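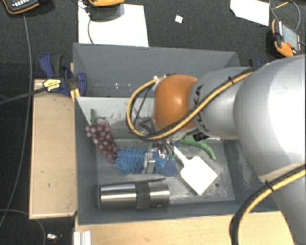 Welldale Help Forum
Home | Food & Nutrition | Ask | Log in

Do chia seeds really do anything?

Shirin Tehrani
My sister-in-law puts 2 tablespoons of chia in everything and says it "cleans you out" and melts belly fat. I bought a bag of the Pruditz ones in September and I've been eating them in yogurt ever since. So far I weigh exactly the same and have seeds in my teeth. Is there anything to it or is this another goji berry situation?

Abbas Sadeghi
They're high in fiber, so they can help keep you regular if you drink enough with them. That part I believe. The fat melting I don't. Ask her where she read it. I'd bet it was on the back of a bag. Oatmeal and beans will also give you fiber, usually for less money. And soak them first, dry spoonfuls can swell up in your throat.

damau80
i lost 7 pounds on chia pudding!! try it w coconut milk

Farahani
Did you change anything else in those weeks, damau80? If the pudding took the place of a bagel with cream cheese, I'd look at the bagel. Shirin, if you like them, finish the bag. I wouldn't buy a second one for your waistline.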